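Home Stories Serials Games About Submit Log in

Slot Two

Reading time: 7 minutes

I only went into Türkmen's for a charger. I want that written down somewhere, because my sister thinks I went in looking for trouble, and she has had the same opinion of me in that shop since I was at school. It's the one on the parade in Orside with the cracked step and the glass cabinets, and if you had an Uker when you were a kid then you probably have a shop like it in your own town, or did have. Mine's still going. He sells phone cases mostly now, but the bottom cabinet on the left is all Uker cartridges, no boxes, just the grey things lying on their backs with the labels peeling.

Zatidport was the third one along.

I made a noise. Mr Türkmen looked up from his phone and I said, "Is that a real one?" and he said, "What other kind is there?" and then he told me the price and I paid it, which meant I couldn't afford the charger.

All right, for the people who never played it. Zatidport is a game in which you run a harbour. You're the new harbourmaster, the last one has gone off in a hurry, and every morning a list of boats comes in and you have to decide who gets which berth. That's it! No fighting, nothing explodes, there's one storm a year if you're lucky. I had it for my birthday and was furious, as I'd asked for the one with the tanks, and then I played it for an entire summer in the back of my mum's car and in the bath (not advised) and under the table at my cousin's wedding. Then I lent it to a boy called for the rest of my life "that boy", and he moved away.

So I hadn't seen it in years. I ran home, practically. Found the Uker in the wardrobe, borrowed batteries out of the kitchen clock, blew on the cartridge even though everybody says that does nothing, and in it went. The little tune. The gull that walks across the title screen and looks at you. I had to sit down on the bed.

There are two save slots in Zatidport. The first one was empty. The second one said:

RIANNE TIMMERMANS — 95%

I should say that the game only asks for your first name. It gives you a long enough line that you could put the whole lot in, but who does? I was always just HARRY, and I'm not even called Harry, I wanted to be a Harry. This person had put her full name, properly, as if she was signing for the job.

And ninety-five per cent! Do you know how hard that is? I'd got to sixty-something and thought I was the queen of the sea. To get to 95 you need the lighthouse mended and the second crane and the fish auction running, and you need the ferry captain to like you, and she doesn't like anyone.

I did the decent thing. I started my own game in the empty slot and I left hers alone.

I lasted four evenings.

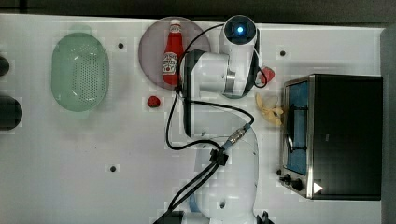 In my defence it was February and it was raining and I'd put a coal boat in the wrong berth and lost the baker's trade, so I was in a mood. I thought, I'll just look. I won't touch anything. I'll walk up and down her quay with my hands in my pockets and then I'll switch off without saving, and no harm done.

Well. It was beautiful. I know how that sounds. But my harbour was always a mess, I put things wherever there was a gap, and hers had been thought about. All the noisy stuff was on the far side by the rocks. The fishing boats were nearest the cottages so the men had a short walk home, and the game doesn't reward you for that, there's no bonus for a short walk, I've looked it up since. She'd put a bench at the end of the mole facing out. She'd painted the pilot boat yellow. She had 7 cats, when I hadn't even known you could have more than one.

And then there was the desk. In the harbourmaster's office you've got a logbook, and at the end of each day you can type something in it if you like. I never did. Or I think I once wrote BUM. You press the button to skip and on you go to the next morning. But Rianne Timmermans had written in hers every single day.

I stood there (I mean my harbourmaster stood there, well, her harbourmaster, with the blue coat on) and I had an argument with myself. A diary is a diary. But it was a logbook, and logbooks are meant to be read by whoever's on next, aren't they? That's what they're for. I've used that line on several people now and it's had mixed results.

I read the first page.

"Day 1. Windy. The office smells of fish, I expect. Gave the big berth to the timber ship and the captain said thank you. I am going to be good at this."

I'm sorry, but how do you stop after that?

They were all short. There isn't room for more than a few lines. A lot of them were just boats. "Two trawlers, one late. Spoke to him about it." She was strict, I liked that. She had it in for the man who ran the salt barge and she never said why, only "Salt barge again" and once "Salt barge. I ask you." Then in between you'd get something that wasn't the harbour at all. "Fog all day. Maths test went badly. Kept the bell ringing till four." Or: "Mended lighthouse at last!! Dad came in to see and I showed him the lamp going round. He watched it for ages."

I read until the clock in the kitchen would have said midnight if I hadn't had its batteries.

I started doing it every night after that, a few pages with my tea. I'd do a bit of my own harbour first, so that I'd earned it. And I began to get better, because I was copying her, obviously. I moved my fishing boats next to the cottages. I built a bench. I wrote in my own log, too, and felt a complete fool at first. "Day 12. Drizzle. Lost a rowing boat, do not know how. Burned the rice." It's quite a nice thing to do at the end of a day, I'd recommend it.

My sister rang and asked what I'd been up to and I said, "Rianne's got the second crane," and there was a silence.

"Who's Rianne?"

"The harbourmaster."

"Are you eating properly?" she said.

I was, mostly.
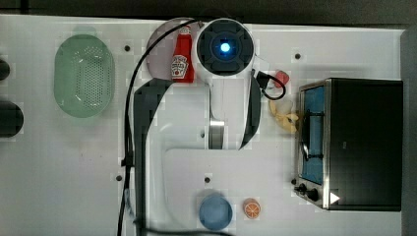
Ketchup, and the pink plate behind it.

I got to the end of her log on a night when the wind was actually up outside, which felt like showing off on the weather's part. I'd been slowing down by then. One page a night, like the last few chocolates. The final entry was Day 100, and it said:

"Calm. All boats in. Captain Oske of the ferry wants her answer tomorrow and I have decided. Must stop now, tea."

And nothing after that.

I turned the page and it was blank. I turned it back. I went out of the office and walked all the way down to the ferry steps, and there she was, the captain, with the little mark over her head that means she's waiting for something. I'd never got that far. I hadn't known she ever asked you anything!

I could have pressed the button. I'd like some credit here. My thumb was on it. All I had to do was talk to her and I'd have seen the question, and I could have switched off after and it would all still have been there, the next time, exactly the same. But it was Rianne's answer. She'd decided. She'd gone down for her tea knowing what she was going to say, and that captain had been stood on the steps ever since.

I went back to Türkmen's. I took the cartridge in with me, in a sock, and asked who'd sold it to him.

"I can't tell you that," he said.

"It says Rianne Timmermans on it."

"Then why are you asking me?"

Fair. I bought the charger this time, to be polite. And when he was giving me my change he said, looking at the till and not at me, that there was a Timmermans did the flowers up by the station, and that he'd said nothing.

I must have walked past that flower shop a thousand times. It had buckets out the front, and all the tall things were at the back by the wall, and the little pots were nearest the pavement, down low, where someone old or with a pushchair could reach them. I looked at that for a while before I went in.

She was doing something to a lot of ivy. She was my sort of age, hair tied up with the same green string as the flowers. I'd practised a speech on the way and it had a beginning and everything, and what I said was, "You had seven cats."

She put down the ivy.

"I've never had a cat," she said, quite carefully, "my mother's allergic," and I could see her working out how far it was to the door. So I took off the sock. I mean I took the sock off the cartridge. I put it on the counter in among the leaves, and she looked at the label, and her whole face went.

"Mum cleared the loft," she said. "I thought it went to the tip."

"I read your log. I'm really sorry. I didn't save over anything."

"All of it?"

"Up to Day 100. What was it with the salt barge?"

"Oh, *him*," she said, straight away, and then she laughed and had to wipe her eyes with the back of her wrist because her hands were all over sap. She asked if I still had an Uker that worked and I said it was in my bag. She turned the sign round on the door.

We sat on two upturned buckets in the back. She didn't need telling which buttons. Gull, tune, second slot, blue coat, and she went out of the office and down the quay at a run, past the cats, past the yellow boat, and she stopped at the top of the ferry steps.

"Do you remember what you were going to say?" I asked.

"No," said Rianne. "Not a clue. Budge up, you're in my light."

And she pressed the button.

We use cookies to remember where you stopped reading. Accept Manage

Get a new story by email every month. Sign up No thanks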